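Rindgate textile works, Tevthorpe: notes from the May open day

Rindgate opens its repair and sorting building to visitors once a year. The site takes in used clothing and household cloth, grades it, and sends the sound pieces on for resale under the Bellus label. Entry was free, and groups left from the gatehouse every half hour. I joined the one at 10.30.

The ground floor is goods-in. Sacks are weighed on a platform scale and given a paper tag with the date, the weight and the collection point. The figure on the board for the previous month was 2781 sacks. Anything damp goes straight to a drying room at the back, which was closed to visitors. Lighting on this level is poor, and the guide's voice did not carry well over the conveyor.

Grading is done by hand on the first floor. There are 3 grades: resale, repair and fibre. Seams, cuffs and fastenings are checked first, then the cloth is held to the light for thin patches. The target is 66 pieces an hour for knitwear and slightly fewer for lined garments – the linings have to be turned out and checked separately.
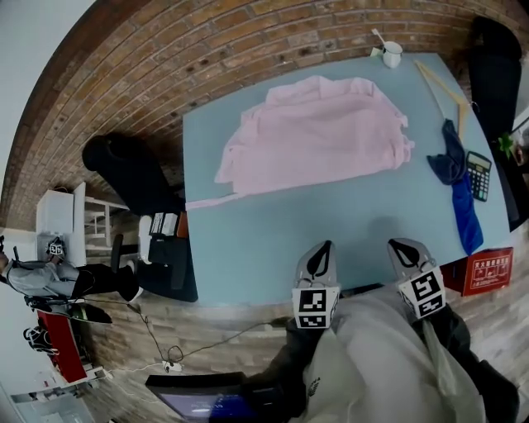 Posted by the editor, Quiroga Textile Notes
Filed under: Visits

The last stop was the folding room, with red-brick walls and a light wooden floor. Work is done on large tables at a comfortable standing height. The light blue top shows up pale cloth well, and the pink garment lying across it in soft folds was easy to make out from the doorway. A length of navy and royal blue cloth lay twisted on the same table, beside a black calculator. There was also a white mug near the far edge, and a red cardboard box with white Chinese lettering on the floor by the corner.

The folding method is simple. The garment is spread face down, smoothed from the middle outwards, and the sleeves are brought in. Two further folds give a packet that fits the shelf. Straps and ties are laid inside the first fold, or they catch when the pile is moved. Very soft fabrics are rolled.

The tour took a little under 2 hours. Stairs are steep and there is no lift, so the upper floor is not suitable for everyone. Parking is on the lane behind the works – the front yard is kept clear for vans. Tea was served in the gatehouse until noon.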